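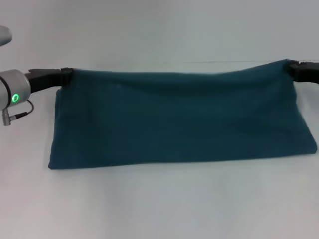
Re: [drellby-users] How many folds before you train?

2 min read

From: Yuk-lan Yu
To: drellby-users

Fung-ping Chiu wrote:

> We are starting on cloth folding next month with two arms and one
> head camera. The plan is to record 35 runs per cloth and see what
> comes out. Two things I would like to hear about from anyone who
> has done this. Do you keep the runs where a corner slips? And do
> you begin each run with the cloth flat, or dropped in a heap?

Hello Fung-ping,

We did this at the Emside workshop in December, with hand towels and a few fleece squares. Our answers may not fit your set-up, but for what they are worth:

Slipped corners. We keep them if the operator picks the corner up again and finishes the fold. The policy needs to see what getting back on track looks like. If the operator gives up, the run goes in a separate folder and is not used for training. Kwok-wai Shek went through the first batch by hand and marked 21 runs with a recovery in them. Training with those left in gave us fewer stalls at the second grasp.

Starting state. Begin flat, or with one fold already in, until your operators are steady. Then bring in heaps. We mixed them from the first morning and it was a mistake. People took so long finding a corner that most of the recording was searching, and the fold itself was a short bit at the end.

A few smaller points:

- Plain dark cloth on a pale table was the easiest to work with. On our white towels the operators lost the edge in the camera view and gripped too deep.
- Agree how far in from the corner to grip and write it down. Ute Engelhardt and I were doing it differently for two days and it shows in the data.
- Lift both corners together and let the top edge sag a little. If you pull it tight the cloth jumps when one side lets go.
- Change operators every 15 runs. After that they start taking short cuts.
- Write the label straight after the run. Ours done at the end of the day were poor.

I would not fix the number per cloth in advance. Do one cloth, train on it, look at where it fails, then decide what to record next.

The Vurnby group has a labelling sheet that is better than ours. Tsz-kin Kwan keeps the current copy, so ask on the list.

Yuk-lan

Recent threads
Gripper pads wearing smooth
Labelling sheet, version 2
Time stamps drifting between arms
Head camera height for table work

Contact the list owner | Back to top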